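Tastside test hub – pre-opening inspection, checklist with comments
Inspected Jun 19, 2024

1. Mast access gate locked and signed
Pass. The sign still gives the old control room number. Raised in May, still wrong.

2. Fibre entry ducts sealed
Fail. Kaltley says both were sealed. One was. The other had a rag in it.

3. Battery room ventilation
Pass, on the fan reading supplied. We would like to see it taken again with the door shut, as it will be in use.

4. Rack earthing, Gosling equipment room
Pass. Labels match the drawing, apart from rack 736, missing from the drawing altogether.

5. Backup power run, 60 minutes
Not accepted. The log shows 60 minutes exactly, in one handwriting, with no load figures. Repeat with someone present.

6. Radio exposure notices on roof
Partial. Notices up, barrier chain not fitted. "On order" is not a date.

7. Brilitz router cabinets, clearance at rear
Pass – just. Anyone wider than the installer may disagree.

8. Connected home test area, worktops and cable runs
Pass. No comment on whether the area needs to be this big.

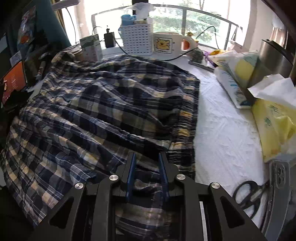
Item 8: gripper and checked garment on the white tabletop, by the window.

9. Emergency lighting, stairs
Pass on ground floor. Upper landing not tested, key not available.

Result: not ready to open. Items 2, 5 and 6 to be put right and re-inspected.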